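Can It Do the Dishes Yet?

Every few months a reader writes in to ask when a machine will take over the kitchen, and every few months I write back "soon," a word I have now been using for 27 years. My mother used it about dessert.

This month the question came with a clipping attached. A firm called Vunanen says its kitchen helper, Min, can tidy a counter after dinner. The leaflet shows a family laughing at a salad. I called a man I trust on these matters, Þórarinn Oddsson, who runs a small repair shop in Drerstead and has spent most of his working life fixing the things other people's machines were supposed to fix. He wanted to know how long the counter took. I looked. The leaflet doesn't say. He made a noise I can't spell.

So here is where we stand, as best I can tell. Machines are very good at one thing in one spot. The bottling line at Trornano has been putting caps on bottles since before I had gray hair, and it doesn't need me to cheer it on. But the line gets the same bottle in the same place all day long. Your kitchen does not work that way. Mine certainly doesn't. In my kitchen the paprika is wherever the last person left it, and the last person denies it.

Picking up a jar sounds like nothing. You have been doing it since you were small. But the hand has to know how wide to open, how hard to squeeze, and what to do when the jar is see-through and the table shows right through the side of it. Glass and clear plastic are still a nuisance for a machine that gets by on cameras. A cup is easier to see, though then you have to decide which way up it goes, and I have guests who haven't mastered that.

The way a lot of people are going about it now is to have a person do the chore with grippers in place of fingers, while cameras take it all in. Do that enough times, the thinking goes, and the machine picks up the knack. It is how I learned to fold a fitted sheet, meaning I watched it done many times and still can't.

Jars, a cup and a lot of pale wood: the work at hand.

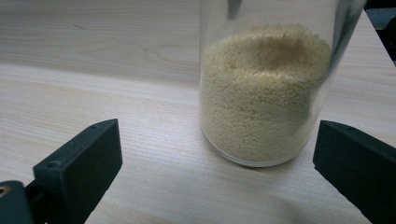
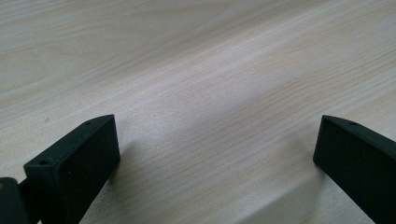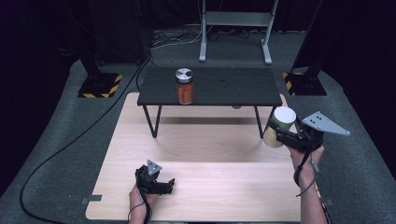
Þórarinn's own test for a household robot has 4 parts. It must put away the groceries, wipe under the toaster, find the lid that fits, and do all of it with a child in the room. He gives the current crop a pass on the first, if the groceries are boxes and you aren't hungry. He thinks the lid will be the last to fall. He has a drawer of them at home and considers it beyond the reach of science.

On the shop floor he is more hopeful. He'd pay good money for something that could sort a bin of mixed screws overnight, and he thinks he may see it before he retires. He would also like it to sweep, but says he'd settle for a machine that didn't leave more on the floor than it found.

As for Min, I have asked Vunanen for a trial. They were polite and sent me 6 more leaflets, which I have left on the counter as a sort of entrance exam. If one turns up in Drerstead before December I'll go and watch it work, and I'll bring a watch. Letters on robot vacuums are welcome as always, except from the gentleman whose vacuum went down the cellar stairs. We have your letter, sir, and we're sorry for your loss.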